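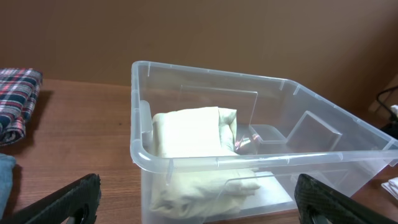

Home Organisation, Evening Course
Handout 4: Folding for Clear Bins
Flatmont Adult Learning, 19 January 2021

Welcome back, and thank you for all the lovely messages about your sock drawers! Last week we dealt with what to keep. Now we come to putting it away so that you can find it again in March without emptying the whole cupboard on to the landing.

Why clear bins

I have gone on about this before, I know, but a see-through bin saves you a great deal of bother. You can tell from the front whether there is cloth in it or something else, even when the plastic is a bit frosted. I favour the wide, shallow sort for linen. Deep ones look like a bargain in the shop and then everything you want is at the bottom, under the Christmas tablecloth.

Pale things are the trickiest. A cream pillowcase and a cream hand towel look much alike once folded, so tie a bit of ribbon round one set or put a label on the rim.

The fold

1. Lay the cloth flat and smooth it with your palms, working from the middle outwards.
2. Bring the long sides in so that they meet, then fold once more along that line.
3. Fold up from the bottom in thirds. You are after a squarish block that will stand up by itself.
4. Put it in the bin with the folded edge facing you, close to a back corner, and build forwards from there.

If a flap slides down towards the front wall, don't worry. Lift the whole piece out, give it a shake and begin again at step 2. Tucking it in from above only makes a lump (I have done this for years and it has never once worked).

Compartments

Some bins have dividers or a little tray inside. Keep the tray for small things such as napkin rings or lavender bags, and give the larger space to cloth. Please don't fill every bit of it. You need room for your hand to go down the side.

For next time

Choose one shelf at home and spend up to 30 minutes on it, with the kettle on if that helps. Bring one pillowcase and one small towel to class, clean but not ironed, and we shall practise in pairs. Those who missed the second session can borrow my notes on measuring shelves, which are in the green folder by the door.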